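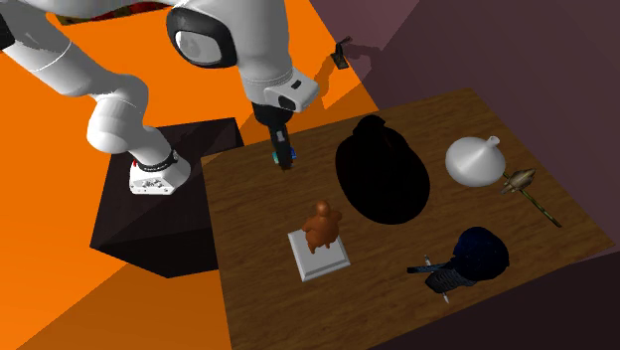

Page 4 of 13

Dzene tabletop set: data card

Dzene is a set of simulated pick episodes for training and testing grasp planners. It was made with the Skarix control stack and is kept in the same repository as the planner code. Maintainer: Žydrūnas Strazds. Last changed 10/05/2024.

Contents

There are 1000 episodes, all with a single arm and a wooden table. Of these, 700 are for training and the rest are held out. Each episode has rendered colour frames, depth, joint positions, gripper commands and the pose of every object. Poses come straight from the simulator and carry no noise. If you want noise, add it in the loader with the pose_jitter setting.

Objects

The shapes are mixed on purpose. A funnel on its side gives the planner thin walls and a wide opening. A helmet with a grilled face gives it many false edges in depth. Small figurines on flat square bases tend to be grasped by the base unless the height filter is on. Very dark objects show little detail in colour, so check their masks before you use them for perception work.

Floor and wall colours change between episodes. Strong orange and mauve are normal and do not mean a texture failed to load.

Running the planner

Set the scene folder in judbridge.cfg, then start the planner with the episode number. Judbridge passes joint targets to the simulator and writes a log next to the frames. The arm's pedestal overlaps the table edge in some views, so leave the self-filter on or it will be read as an obstacle.

Known problems

Long thin objects sometimes get a collision hull that is too fat. The February build of Vindmont fixed this for rods but not for objects with a heavy head.

Episodes that end in a planning timeout are kept and marked "timeout" in the index. Leave them out when working out success rates for grasping alone.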